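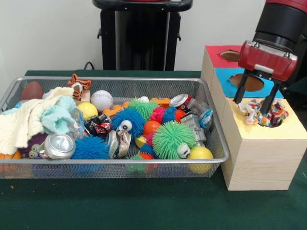
Running a toy library: notes for the talk

Home Talks Notes Borrowing Contact
Last updated: May

Slot is 20 minutes, questions after. Keep the first part short, most of the room will have small children or work with them.

Opening

Say who I am and that I have run the Egan toy library with Bríd Ó Riain from the start. Before that I worked in the public library on the same street, so a lot of what we do is borrowed from books: tickets, due dates, a returns shelf.

Ask for hands — who has a toy at home that was played with for one afternoon? Wait for it. Then go on to why lending suits toys so well. Children's interests move on every few weeks, and parents can't keep buying at that speed or storing what is left behind.

What we lend

We made 3263 loans last year to 91 families. Puzzles go out most, then ride-on things, then anything with a marble in it. Dressing-up clothes we stopped lending. The washing took up Bríd's evenings and the sizes were never right.

Mention the age bands. We used the ones on the packaging to begin with and gave them up. Now we label shelves by what the child is doing: putting in and taking out, building, pretending, playing by rules. Parents find their way faster. A four-year-old who still likes posting things into holes can have a posting box without anyone making a remark about it.

Tell the Gráinne Ó Dálaigh story here if time allows. She came in for a wooden train and left with a drum, and her neighbours asked us to put a limit on drums. We now lend drums for one week only.
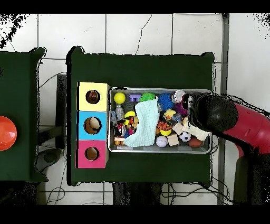
Small toys in a metal tray, with a knitted sock among them.

Loose parts

This is the part people write to me about afterwards, so go slowly.

Every set has a card with a drawing of each piece. The family checks it at the desk when they borrow and again when they bring it back. We don't fine for missing pieces. We tried fines for one winter and people simply stopped coming back, which cost us whole sets in place of single pieces.

Anything that turns up without a home goes in the odds drawer. It stays there for two months and then it can be used to mend other sets. Tadhg Doherty cuts new puzzle pieces from card for us and they hold up well enough. He won't do sky.

Cleaning

Hard plastic: warm soapy water, rinse, air dry on a rack. Wood: damp cloth only, never soaked, and dried away from the radiator. Fabric: machine wash in a net bag. Anything with batteries gets wiped and the battery cover screw checked every time. If a screw is missing the toy does not go out.

Somebody usually asks about sprays. We don't use them on things that go in mouths.

Money

Be plain about this. It costs us roughly 1320 euro a year in repairs, bags, cards and replacement toys. The room is lent to us in the mornings. Families pay what they can at the start of the year, and Flullmont, the garden centre, lets us have a plant stall there in spring that covers a good part of the rest.

We keep the loans in a spreadsheet. Fiachra Sheehan set us up on a program called Sesden and it was fine, but only Fiachra could work it.

If you want to start one

Begin with two shelves and one morning a week. Don't accept every donation. Ask people to ring first, and say no to soft toys unless you have somewhere to wash them. Get the cards drawn before you open — doing them later with the sets already out is miserable.

Éabha Madigan has offered to send our blank card to anyone who wants it. Hand round the sign-up sheet before questions and collect it at the door.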